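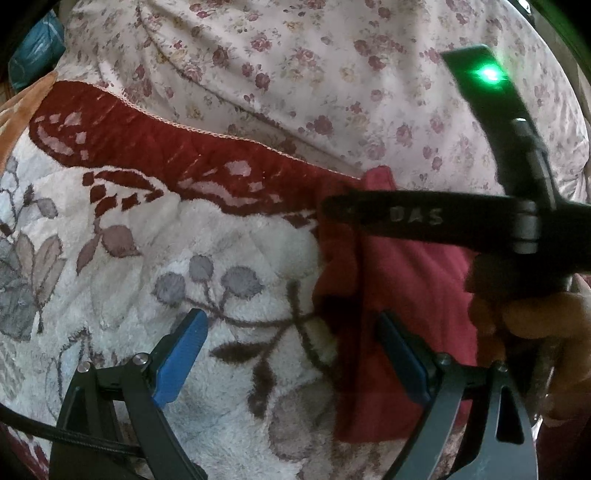 Rose print comforter, fluffy white throw with the leaf design.

How to get your first club set together (and not clear the floor)

Wrote most of this between gigs so excuse the state of it. People keep emailing me the same thing: got the decks, got the tunes, somebody offered me an hour, now what. So. The way I do it, for house and anything near it. Drum and bass people, same idea, just faster.

What you need

Two decks or a controller. Headphones that close properly over the ear. Two USB sticks, both with the same stuff on them. A notebook or the notes on your phone. That's it. Don't buy anything else this month.

1. Find out your slot

Before you pick a single track. Opening at 9 is a different job than 1 am. Ask the promoter what time, how long, who is on after you and what's in the booth. Get it in a text so you can look it up later.

If you're opening, you are playing to the bar staff and people with coats on. Keep it low, keep it groovy, leave the big ones at home. The person after you wants somewhere to go. I opened the back room at Larnlow one Saturday and played three peak time tunes in my first 20 minutes. Didn't get asked back until the next September.

2. Cut the crate down

You probably have 1,000 tracks on the laptop. Maybe 4,000 if you've been hoarding promos. You can't find anything in that in the dark. Make a new playlist and get it to 100. Go fast, play the first minute and a bit from the middle, yes or no, move on. Maybes are a no.

For a one hour set you'll play somewhere between 12 and 18 of them depending how long you let things run. The rest is so you can change your mind.

3. Sort by feel, then by tempo

Everybody sorts by BPM first. I don't. I make little folders:

- warm (vocals, rhodes, slow disco stuff)
- rolling
- dark
- hands up
- get out of jail

The last one is the important one. Get out of jail is 6 tracks that work on any floor, any time. You know them inside out. When a mix goes wrong or the room thins out you go there first and sort your head out after.

Then inside each folder sort by tempo. Key if you care about key. I check it for vocals and melodic stuff, for drum tracks I dont bother.

4. Set your cues

Load each track, put a cue on the first clean kick. Another where the breakdown starts. Another 32 beats before the end of the useful bit, so you know when to be gone. Use the same color for the same thing on every track or you will get lost.

Check the beat grids while you're there. Old disco drifts, live drummers drift, and the grid will lie to you. Fix it or learn to ride the pitch by hand. Ideally both.

5. Practice pairs, not the whole set

Big mistake, I made it for a year. Learning an hour in order like a piano recital. Then the promoter cuts you to 40 minutes and you're sunk.

Learn pairs. This one goes into that one, comes in on the 16, swap the bass on the break. Write it down. Ten good pairs and you can build anything. I've got one I've used since I was playing the basement in Clelldale, a dub of a Skinel track into a very plain drum tool, and it still gets a whoop.

How to swap the bass if you're new to it: new track comes in with the low EQ all the way down. Bring the fader up over 16 or 32 beats. On the first beat of a phrase, new low up, old low down, same moment. Two bass lines at once is mud. Then take the old track out slowly, or quickly, just decide.

6. Record it and go for a walk

Record an hour at home. Don't listen back the same day. Go out the next day, headphones in, and note where you got bored. Times only, like 14.20, 31.05. Back at home look at what was playing. Usually it's a track running two minutes too long. Sometimes the tune just isn't as good as you thought. Bin it.

7. Export, check, check again

Export to both sticks the night before. Eject properly. Plug each one back in and see that the playlists are there. Format matters, older players won't read everything, FAT32 is the safe bet.

8. On the night

Get there early. Say hi to the sound engineer. Listen to the last 20 minutes of whoever's on before you so you dont repeat a tune. Turn the booth monitor down between mixes, your ears will thank you at 3 am.

Keep the meters out of the red. Louder is the engineer's job.

Look up. Seriously, every track, look up at the floor. If they're facing the booth and moving, stay there a while. If they're drifting to the bar, that's not always bad, but three tracks in a row and it's time for the jail folder.

And don't stop the last guy's record dead. Let it play out or mix out of it, then do your thing.

Next one will be on playing back to back, when I get round to writting it.

Last updated: September

Contact | Copyright Man at Larnlow, all rights reserved | Back to top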